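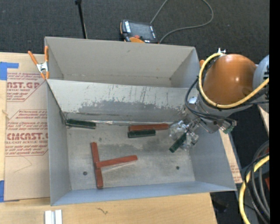
4. Sorting and storing your dye sticks

Ludinari wax dye sticks arrive mixed in one bag. The supplier's leaflet says they can be kept anywhere "cool". Our store room at Millham was cool and we still lost a winter's stock to bloom, so treat the leaflet with some suspicion and follow the steps below.

4.1 Tip the bag out and check each stick for cracks. A hairline crack is harmless, whatever the Collet forum tells you.

4.2 Sort by colour family. Reds and greens may share a tray for a day or so while you work, but wrap them separately for storage.

4.3 Wrap each stick in plain paper. The waxed paper sold for this job costs more and we could find no difference after 21 days.

4.4 Write the batch number on the wrapper in pencil. Batch 694 was noticeably softer than the rest, and without the number you will not know which sticks to use first.

4.5 Store below 30 degrees, out of direct sun.

Note: A white film on the surface is bloom. It rubs off with a dry cloth. The "reviving spray" in the Plaltcombe catalogue did nothing on our test pieces – a cloth did the same work for free.

Caution: Do not warm sticks in a microwave. The outside stays firm while the middle melts, and it can spit when cut. Use a water bath on the lowest heat and keep children well back.

4.6 Check the store every 3 months. Throw out anything that smells sour. The makers claim an unlimited shelf life, but we have yet to see an old stick give an even colour on cotton.

For mixing ratios, see section 5.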